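# Part 3: Your first kitchen chores

This part assumes you have finished Parts 1 and 2: the arm is bolted down, the Konum controller is on the latest release, and you've run the wrist calibration without errors. If the calibration gave you a yellow result, go back and do it again before you carry on. Yellow is fine for waving the arm about and not fine for anything on a worktop.
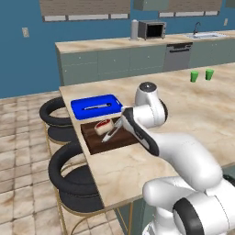 We're going to be frank in this part about what the arm can manage and what it can't, and we hope you'll find the answer as exciting as we do. Two years ago, picking up a soft object without flattening it was a job for a research lab. Now it's something you can set up at home between breakfast and lunch — with patience, and with a good few attempts that end in crumbs.

## 3.1 Which chores are ready

Konum sorts chores into three groups. You'll see the same names in the task menu.

| Group | What it means | Chores in this release |
|---|---|---|
| Steady | Works on most tries in a kitchen you've mapped properly | Moving cups, moving rigid items into a tray, pushing a drawer shut |
| Learning | Works on some tries; stay in the room | Lifting cake and other soft food, handling sponges, opening a dishwasher door |
| Not yet | Locked in the menu | Cutting food, pouring hot liquids, anything over a lit hob |

Cutting is the one everybody asks about. The Dahlgren gripper can close on a knife handle, and in simulation the arm will even make a decent job of slicing. In a real kitchen it has no good way of telling a firm cheesecake from a thumb, so the task stays locked. Please don't try to get round the lock. We're working hard on it and we want it too!

## 3.2 Start in the simulator

Every chore in the Learning group has to be rehearsed in Prodska, the simulator that came with your controller, before it'll unlock on the real arm. Please don't think of this as a hurdle. It's the best bit of the whole kit, and plenty of owners tell us they spend more evenings in Prodska than they do with the arm.

1. Open Prodska and choose **New kitchen**.
2. Pick **Island** if your arm is mounted at an island, or **Galley** if it's against a wall.
3. Choose **Soft item on board** from the chore list.
4. Set the number of rehearsals to 500 for a first look. A full rehearsal is 2,000 and is best left to run overnight.
5. Leave **Vary positions** switched on. The simulator will then shift the food, the tray and the cups a little between rehearsals.
6. Press **Start**.

You can watch at normal speed or leave it in the background. Do watch the first 20. You'll learn more from seeing where the fingers hesitate than from any chart we could draw for you.

> **Note:** The knife in the Prodska island kitchen is there for the arm to avoid. A rehearsal in which the gripper or forearm touches it is marked as a failure, even if the food ends up in the right place.

### Reading the results

When the run ends you'll get a score for each stage: *reach*, *close*, *lift*, *carry* and *release*. Most kitchens score well on reach and carry. The weak stages are nearly always close and release.

- **Low close score.** The fingers are arriving too high or squeezing too early. Lower the approach by 2 mm and run another 500.
- **Low lift score.** The food is slipping or tearing. Change the grip to **Soft, wide**.
- **Low release score.** The food is sticking to the fingers. Switch on **Slow open**. It adds a moment to each go and makes a surprising difference with anything iced.

Change one setting at a time. We know it's tempting to change four.

## 3.3 Prepare the real worktop

Simulated marble doesn't shine in the afternoon sun, and yours may. Glare is the most common cause of a missed reach, so it's worth choosing your time of day. If your kitchen faces the sunset, try mornings.

1. Wipe the worktop and dry it fully.
2. Place your cutting board where the arm can reach the whole of it with the elbow still bent. A straight elbow is a weak elbow.
3. If your board moves when you nudge it, put a damp cloth or a rubber mat underneath.
4. Put the tray well inside the reach circle you drew in Part 2. The Fadeck tray has raised sides, and the gripper needs room to come in over them.
5. Clear away every knife, peeler and skewer. Put them in a drawer, not at the far end of the worktop.
6. Move stools and chairs out of the arm's sweep.
7. Run **Scan worktop**. The arm will make one slow pass and return to rest.

> **Caution:** Keep children and pets out of the kitchen whenever the status ring is green or blue. The elbow swings wider than people expect, and it's the elbow, far more often than the gripper, that knocks things over.

> **Caution:** Don't lean over the board to tidy the food once a chore has started. Press **Pause**, wait for the ring to turn white, and then reach in.

## 3.4 Lift something soft

Start with something you don't mind losing. A slice of sponge is ideal: it springs back, it holds together, and you can eat the evidence. Leave cheesecake for later. It's heavy for its size, it leans, and the topping slides.

1. Put one slice on the board with clear space on every side.
2. Put on the food-safe finger covers and check that they're pushed fully home.
3. Choose **Lift and hold** from the task menu. This raises the item and puts it back in the same place.
4. Hold the stop button in your hand. Don't rely on the one on the controller.
5. Press **Go once**.
6. Watch the fingers as they come down. They'll stop just above the food and wait for a moment while the arm checks its position. This pause is normal.
7. If the fingers are lined up with the slice, let the arm carry on. If they're off to one side, press stop and repeat the scan.
8. When the arm has returned to rest, look at the slice. Shallow marks on the sides are fine. Deep dents mean the grip is too firm.

Repeat until you have five clean lifts in a row, then choose **Move to plate** and try the real thing.

The first time it works is a lovely moment, and we still cheer in the workshop when a new kitchen gets there. The second time may well go wrong. Soft food is never quite the same shape twice, and the arm is making a fresh guess on every go.

> **Note:** A person would slide a cake slice under and lift it from below. Two slim fingers have to pinch from the sides, which is the harder way. A scoop attachment is being tested and is planned for a later release.

## 3.5 Move the cups

After the cake, this one feels like a holiday. Cups are stiff, they're easy to see, and they stay where you left them.

1. Set out two empty cups with a hand's width between them.
2. Choose **Move cups** and tap the spot on the map where you want them.
3. Press **Go once** for a single cup, or **Go all** for both.

Tapered cups should be gripped near the rim, and Konum will do this by default. Clear glass is still difficult for the cameras; a band of coloured tape near the top helps a lot. Don't use cups with anything in them until you've had a week of clean runs, and then only cold water.

## 3.6 If something goes wrong

**The arm stops halfway and the ring is amber.** It has felt something it didn't expect. Look under the forearm first, then behind the elbow. Clear whatever's there and press **Return to rest**.

**The fingers close on nothing.** Repeat the scan. If it happens again, check for glare, then check that nobody has shifted the board since you last scanned.

**The chore worked in Prodska and fails on the worktop.** Very common, and no reason to lose heart. Measure your real board and type the thickness into the kitchen settings. A board a few millimetres thicker than the simulated one is enough to spoil every lift.

**The arm is slower than doing it yourself.** Yes, by a long way! Moving one slice of cake takes you a couple of seconds and takes the arm the best part of a minute. Speed can be raised in **Settings > Motion**, though we'd ask you to leave it at the lowest level for all food chores in this release.

**The finger covers have icing inside them.** Remove them, wash them in warm soapy water and let them dry completely. Wipe the bare fingers with a barely damp cloth. Never rinse the gripper under the tap.

## 3.7 Before you move on

Save your kitchen under a name you'll recognise and export a copy to a memory stick. The March release changes the way boards and trays are stored, and the importer will ask for this file. Leave the arm at rest with the gripper open and the power key removed.

Part 4 covers drawers, cupboard doors and the dishwasher.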